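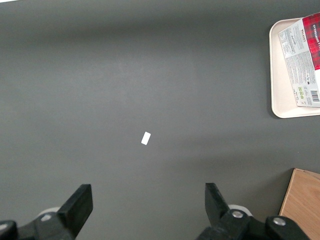
Kyung-hwa Shin would drop the two-arm part of our entry altogether. Her view, as she put it to the group before lunch, is that a one-arm run that finishes scores better than a two-arm run that stalls in the handover, and that we have been fixing the same handover since June. She asked for that to go in the notebook, so it goes first.

Sep 4, 2018
Indero team notebook, Furnell lab
Entry for the table-clearing task, Agarwal student round

I don't agree with all of it but the point about time is fair. What we settled on: keep both arms in the setup, write the right-arm routine so it can do the whole task alone, and let the left arm join only for things on its own side. If the left arm times out, the right one carries on. We should have written it that way at the start.

Work before lunch was all on the timeout. The planner (we are still calling it Lullisari, nobody has come up with a better name) waits for each arm to report that it is in position before it sends the next step. The wait limit was 200 ms. Raised it to 400 ms and the false stops mostly went away. Mostly. One is left, and it shows up at line 2433 of the log from run 216. The right arm reports in position, then reports moving again, then in position. It looks like it is settling after a fast move and the check catches it in between. I tried slowing the last part of the move and didn't see the fault again, but I only tried it a few times, so leave it open on the list.

Don't raise the limit past 400. At that point a real stop takes too long to notice.

Wrist view: the color threshold was set up with the old lamp and it is too generous now. Anything pale gets picked up as part of the tray, including the rim's own reflection. Tightened it. The tray edge is now found properly, with the rim as one line and the floor of the tray as a separate patch. Small white pieces on the dark table come through very clearly, better than I expected for something that size. Flat packages with a lot of print on them are worse. The detector likes to split them where the print stops and the pattern starts, and then it offers two grasp points for one box, both of them bad. For now I merge any two boxes that share a long edge. It is a hack and it will fail when two packages lie side by side. Kyung-hwa has a cleaner idea that uses the corners only and she is going to write it up.

Also changed: grasp width is now set per object in the table file instead of in the code. Old values are kept in the comment above each line. Please don't delete them yet.

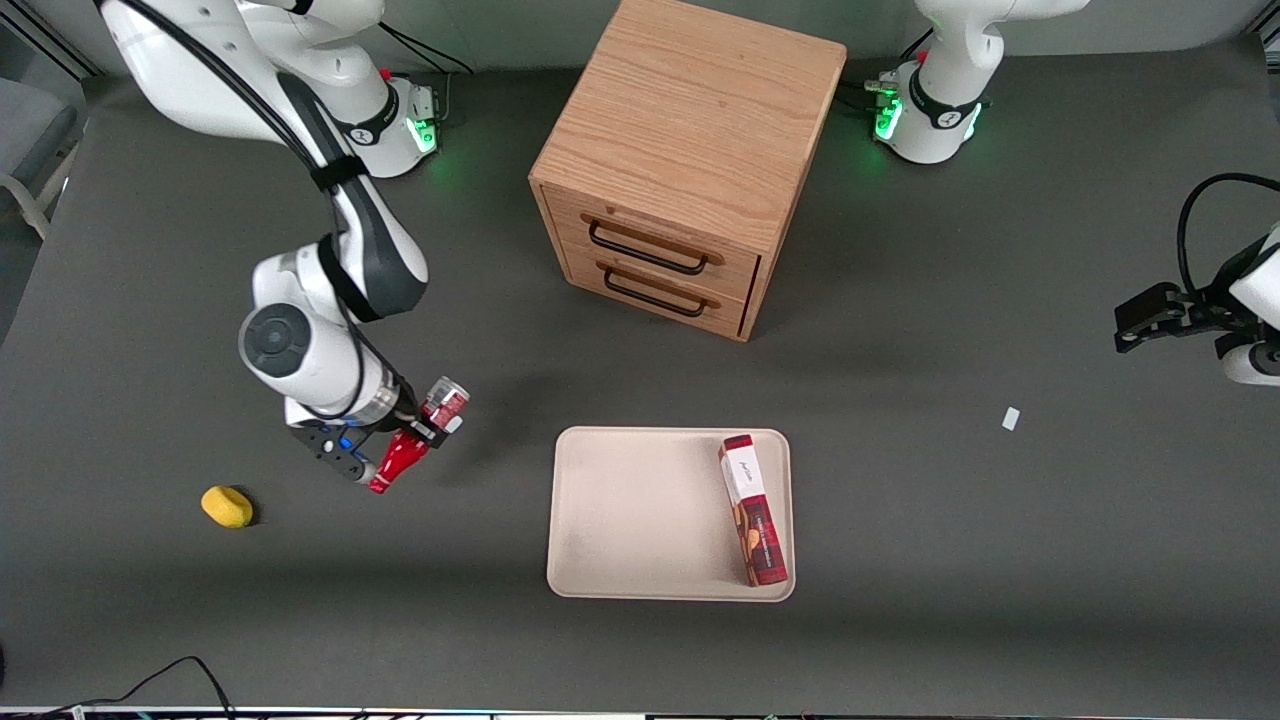
The order of steps is the other thing we argued over. The rules sheet lets us clear the table in any order, and the first version of the plan just took the nearest object each time. That works until the tray starts to fill up. With the shortbread box lying along the right side and its top end out toward the rim, the open part of the tray is all on the left, so that is where the bottle has to go. The right arm comes in from that side with it anyway. The plan now does the drop points first and picks objects to match them. The left gripper gets the tiny white piece, which is on its side of the table and nowhere near the bottle's path. The yellow one can wait until the right gripper is free again.

Bottle angle: we hold it on a diagonal with the neck down. I would like it flat before the release, but turning the wrist that far pulls the cables on the forearm tighter than I like. Two options. Either we turn earlier, up high, or we accept the angle and let go lower down. Letting go lower is less work. Will try that first and write down the height that works.

Cabinet: not part of this task. We leave it where it is and both drawers stay shut. The planner has it as a solid block, a bit bigger than the real thing on every side. If someone turns it or slides it, the block has to be changed too, it does not update by itself. I lost a good part of an hour to that last time.

Still to do:
Rerun with the slower last move and check the log for the double report
Release height for the bottle
Kyung-hwa's corner method, then take my merge out
Make the right-arm-only run start from the same menu as the two-arm run — right now you have to edit the file
Practice the reset with a printed layout next to the table, same positions each time
Ask the Agarwal people if a timeout on one arm counts as a stop. The rules sheet only says "the robot" and we have read it both ways.

Log copied to the shared folder. Both arms parked and power off at the strip when I left.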